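Section 4. Setting Up the Work Surface

Read this section before you fit the Wostlow board to its table. Allow 17 minutes for the job.

4.1 Placing the board

1. Clear the table and wipe the top with a damp cloth. Let it dry.
2. Loosen the four rail screws two turns each. Do not remove them.
3. Lower the board between the rails, smooth side up. Keep your fingers out of the gap.
4. Slide the board back until it stops.
5. Tighten the screws by hand, front pair first, then the rear pair.

Caution: Do not use a power driver on the rail screws. The threads will strip, and stripped rails are not covered by the warranty.

4.2 Checking the fit

Press down on each corner in turn. If the board rocks, lift it out and look for grit under it. A board that still rocks after cleaning can be leveled with the felt pads from bag 13. Use one pad per corner at most.

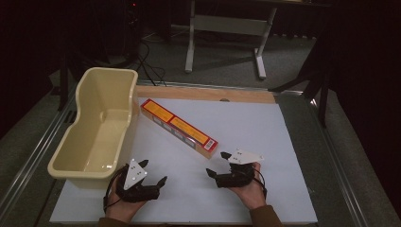
Figure 4-2. Board between the side rails, tub on the left.

4.3 Before first use

1. Wash the tub in warm water with dish soap and dry it.
2. Put the tub on whichever side suits your hand.
3. Leave the other side free for cutting, sorting or folding.

Note: The board is not heat resistant. Use a trivet under pots and irons.

4.4 Care

Wipe the board after each use. Ink and beet stains come off with baking soda and water. Do not use bleach or scouring pads. Check the rail screws every May, or sooner if the table has been moved.

Replacement boards are ordered as part 133. Give the table width when you order. Older Lastemlow tables take a narrower board and need the adapter described in Section 6.

Section revised by Perla Ponce and Giang Tăng, Saturday, October 20, 2018.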